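Enitville Share House: minutes of the house meeting, April 25, 2024

Right, I drew the short straw for minutes again, so you're getting them my way. Everyone came except the upstairs back room, who sent apologies and a request for more oat milk.

Last meeting's minutes were accepted after we fixed the bit about the hot water (it was the laundry tap that got replaced, and I'd written the bathroom one, sorry!).

Kitty. We've got $885 in the house account. The Canpolat bill for the gutter clean has come in and it's been paid, and the plumber has promised his invoice by the end of the month. Two people still owe for the internet and they know who they are. I won't put it in writing because last time it made things frosty for a week.

Snacks. This took up half the meeting and I don't regret a minute of it. The shared pantry shelf is a disaster, with half-eaten packets at the back going soft and all the good stuff vanishing on the first night.

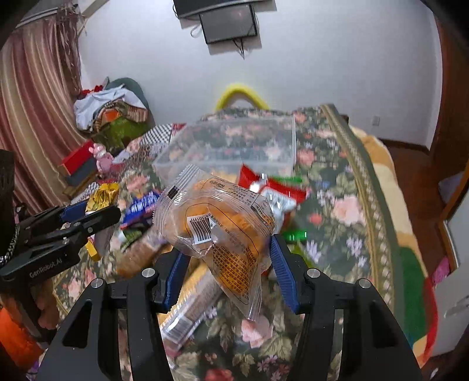 Snack rules from here on, then. Anything bought out of the kitty goes in the clear plastic storage box, and the box lives on the middle shelf where everybody can reach it. Pastries in their own little bags, like the orange one, get eaten first, as they go stale quicker than the chocolate does. The candy bars and anything in foil can wait. If you've bought something for yourself, write your room on it in marker, otherwise it's fair game (this was voted on, and yes, it passed, so no sulking). We're capping the snack spend at $30 a fortnight and seeing how that goes until August.

There was a side argument over whether we order from Clullex again. The delivery was fine but the substitutions were bonkers, so we're trying the markets first. Whoever's on the shopping roster can decide on the day.

Cleaning roster. Staying as is, except bins swap with bathroom. Please rinse the recycling, the ants are back!

Other business. Somebody wants to grow tomatoes by the back fence and we all said go for it. The spare key is still missing, so check your coat pockets. The Plundent heater in the lounge is making that clicking noise again and I've said I'll ring the landlord.

To do before next time:
Me: ring about the heater, buy a marker
Downstairs front: chase the plumber's invoice
Upstairs back: oat milk, seeing as you asked

We finished up when the kettle boiled. Next meeting is at ours again, obviously, and it's somebody else's turn to write it all down.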